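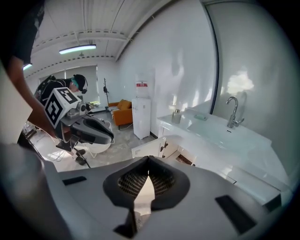 Why does the Nivadar hand-held gripper lose its calibration when the fingers are left pressed together?

The zero point is taken from the closed position each time the unit wakes. If the trigger is held during wake-up, the pads are already compressed and the stored zero is too low. Release the trigger, wait for the second tone, then close once.

January 26, 2024 -- posted by Ladan Akbari
Filed under: Support log > Grippers > Calibration

Ticket 386. Reported by Zoltán Barta, Fakon evaluation kit, two units.

Fault: unit B reads 54 at full close. Expected reading is 0. Unit A is fine on the same firmware.

Step 1. Restarted unit B with the trigger released. Reading dropped to 3, then crept back to 54 after 72 cycles.

Step 2. Swapped the finger pads between units. Fault stayed with unit B -- pads ruled out.

Step 3. Opened the housing. Return spring seated one notch short. Reseated it and ran 2000 cycles. Reading at the end was 0.

Jamila Sheikh asks whether the spring can be checked without opening the housing. It can't on this version. The service sheet will be amended.

Status: closed. Reopen if the reading goes above 5.

We use cookies to remember your ticket filters. Accept | Settings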